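Drasora Oval Side Table, Light Gray

Item 321-G
Category: Break Room and Shared Spaces / Tables

The Drasora oval table is a light gray top on thin dark metal legs, made for the corner of an office where people put down lunch, a laptop or a stack of plates. It ships flat in one box and goes together with the hex key supplied. No glue, no drilling.

Most customers buy it as a second table. The big one is taken for meetings, and something smaller is needed near the kitchen counter or along the edge of an open floor. The oval shape leaves room to walk past on both sides and there are no corners to catch a hip on. Office chairs can be pulled up to it, though it was drawn up as a serving and set-down table and we would not recommend it as a full-time desk.

Specifications

Top: oval, light gray, wipe-clean surface
Legs: metal, dark finish, screw-in
Height: 72 cm
Feet: adjustable, for uneven floors
Assembly: one person, hex key included
Packed: one carton
Warranty: 3 years on legs and fittings, 1 year on the top
Use: indoor only

What is in the carton

Tabletop, legs, bag of screws, hex key, felt pads, instruction sheet. The felt pads are for hard floors. Leave them off on carpet.

Assembly

Lay the top face down on the flattened carton. Screw the legs in by hand first and tighten with the key once all of them are in place. Turn the table over with a second person if you have one - the top is the heavy part, and lifting by one leg can strip the thread. Level the feet last.

Check the screws again after a month or so of use, and whenever the table has been moved to another floor or building.

Care

Wipe with a damp cloth and a little dish soap. Dry it afterward. Do not use scouring powder, bleach or the green side of a sponge. Coffee left overnight may leave a faint ring on the light gray top; a paste of baking soda and water takes most of it out. Hot pans need a trivet. Plates and mugs at serving temperature are fine.

Goes with

Plosov round plates, sold singly in blue and in pink. Dishwasher safe, top rack.
Bowen stacking cups, white.
Drasora cable clips, pack of 4. They stick to the underside of the top and keep a charger lead off the floor.

Delivery and returns

In-stock tables leave the Voserstead warehouse within 3 working days. Delivery is to the ground floor entrance. Upstairs delivery can be added at checkout, and we need to know in advance if there is no elevator. Unused tables can be sent back within 30 days in the original carton. Assembled tables can be returned only if a part is faulty.

Replacement legs and screw bags are kept in stock and can be ordered under the item number above. Tops are not sold separately.

In use

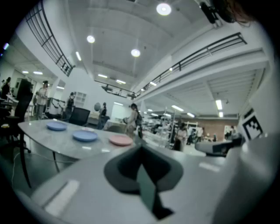
Voserstead, 4th January

The light gray oval top with three round plates on it, two blue and one pink, in a large open workspace with a mezzanine level. The black office chairs are not part of the set. With plates this size set out along the top, people can reach them from either long side.

For an open floor like this one we suggest standing the table a chair's width away from any desk, so that someone seated can push back without knocking it. Cables that have to run underneath should be taped down or clipped up.

Ordering for an office

More than 72 tables in one order are quoted by hand, and the lead time is longer. For smaller orders the price shown in the basket is the price you pay. Purchase orders are accepted from companies and schools with an account. Send the item number, the quantity, the delivery address and a phone number for the person who will be there to receive the cartons.

A dark gray top on the same legs is due in March. It can be reserved now without payment.

Questions about this table: Bleddyn Howells, office furniture desk, Voserstead.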